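Speaker notes - "Sorting the small stuff: first-aid supplies in open bins"
Kiddale community hall, afternoon slot, second talk after the coffee break

Slide 1. Hello and warm-up

Hi everybody, thanks for coming back in. Let them sit down first. Last time I started too early and half the room missed the bit about the label slots.

Quick show of hands: who has a drawer at work with dressings, syringes and masks all in one heap? (Wait. It's usually most of the room, and they laugh.) Mine was a drawer too, then a shoebox, then a bigger shoebox. So I'm talking as somebody who has dug for gauze with one hand while holding the phone in the other.

Slide 2. Why open bins

I went with blue stacking bins, the open-fronted kind you see in workshops. Mention that they came from Zoubi, and that any hardware store has something close. What I love about them is that you can see in from the front and grab from the top, and there's no lid to lose! We had lids at the Darkar site and they ended up under the sink.

One kind of thing per bin if you can manage it. Masks get their own, always, because the ear loops catch on everything.

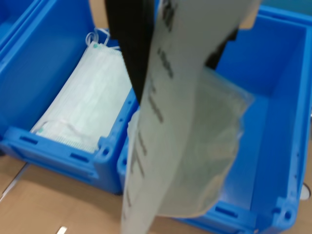

So that's my mask rule, and people do push back on it. They say it's a waste of a whole bin. Fine, put the masks in a smaller one, but don't mix them with the syringes. You pull out one mask and three other things come flying after it. I've picked a lot of packets up off floors.

Tell the story about the 600 masks here if time allows - we ordered 600 for the Prodero office, they came in plain sleeves, and I stacked them all on their sides like toast. Looked beautiful until lunch.

Slide 3. Working on the floor

I do my sorting on the floor, on cardboard. Two big sheets, side by side. Tables are never big enough and somebody always wants the table back. Cardboard gives you a clear edge to work inside, and you can write on it with a marker if you like (I write the pile names right on it and then recycle the lot).

Bins go along the far edge, everything unsorted goes in front of you. Then work from near to far. If a packet makes you stop and think, leave it on the cardboard and carry on with the next one.
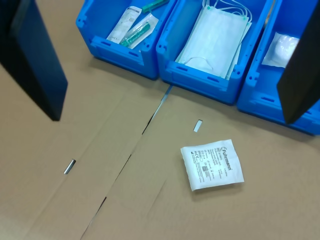
Masks in the middle bin, syringe pouch on the left, and a square Fuhrmann packet still out on the cardboard.

Pause on this one for the people at the back. Somebody asked me last time if the order of the bins matters. I don't think so, but keep it the same once you've picked it. Your hands learn it faster than you do.

Slide 4. Packets, and reading them

Sterile packets stay shut. Say it twice. We're sorting, we're not unwrapping, and a torn packet goes in its own pile for whoever does your ordering to look at.

Check the date before it goes in the bin. The print is tiny and gray and I need my glasses for it, no shame there. I put the oldest at the front so it gets used first, and I do the whole check again in November.
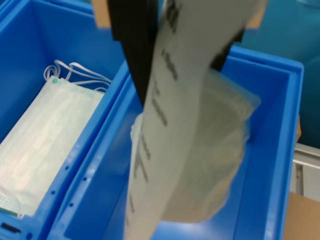 Soft bulky things are the ones that fool you. A bag of something puffy takes up the room of a stack of flat packets and weighs nothing, so give it a bin where it won't get squashed by the heavier stuff. I used to cram the soft things in last, wherever there was a gap, and then I couldn't find them again for weeks.

Slide 5. How many bins do you need?

I started with 6 and I'm at 8 now. The two extra ones are for tape and for gloves, which I'd been pretending were the same category. Start small! You can always stack another one on top.

The big Prodero count came to 1305 items, and it took me most of an afternoon with the radio on. A normal office cupboard is nothing like that. You'll be done before your tea's cold.

Slide 6. Questions

Likely ones: can you wash the bins (I do, warm soapy water, dry them properly before anything goes back in), do you label them (front slot, big letters), where do the old boxes go. Handouts are by the door, pick one up on the way out.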